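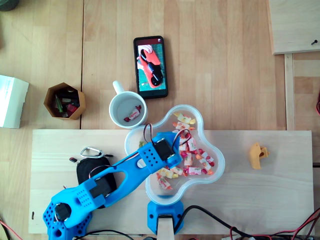 Home About Visitors Facilities FAQs Contact

Frequently Asked Questions: Shared Sweets and Refreshments

These answers apply to all reception areas and meeting rooms at Vandico House and were last revised in July 2024.

Who may take sweets from the bowls?
Staff, tenants and visitors may help themselves. Visitors' children should ask the adult accompanying them first.

Are unwrapped sweets permitted?
No. Only individually wrapped sweets may be placed in a shared bowl. Chocolates, biscuits and loose nuts are to be kept in the kitchenette on Level 3, in a closed container labelled with the contents and the date of opening.

How can I find out what is in a particular sweet?
The outer bag is retained at reception until the bowl has been emptied. Please ask to see the ingredients panel. Staff are not able to give advice on allergies, and a sweet whose wrapper cannot be matched to a bag should be left alone.

May I put sweets in a mug or cup for my guests?
Yes, provided the mug is clean and dry and is not also being used for drinks. Mugs used in this way must be washed before they are returned to the cupboard.

How often are the bowls washed?
Plastic bowls are emptied and washed by hand in warm soapy water every 4 weeks, or sooner if a wrapper has split. They should not be put in the dishwasher - the heat may cause them to lose their shape.

Where do empty wrappers go?
In the general waste bin. Wrappers are not accepted in the paper or soft plastics collections, whatever their colour.

Can my team order its own supply?
Yes. Orders are placed through Farketti and must reach the office by the 9th of the month. Requests for more than four bags require the approval of Catrin Jarman, Facilities Manager.

I left my phone on a refreshments table. What should I do?
Please contact reception. Unclaimed phones are locked away at the close of business and released only when the owner can unlock the device.

Whom should I contact with a question not answered on this page?
Enquiries may be directed to Wissam Boutros, Tenant Services, at the Level 3 office.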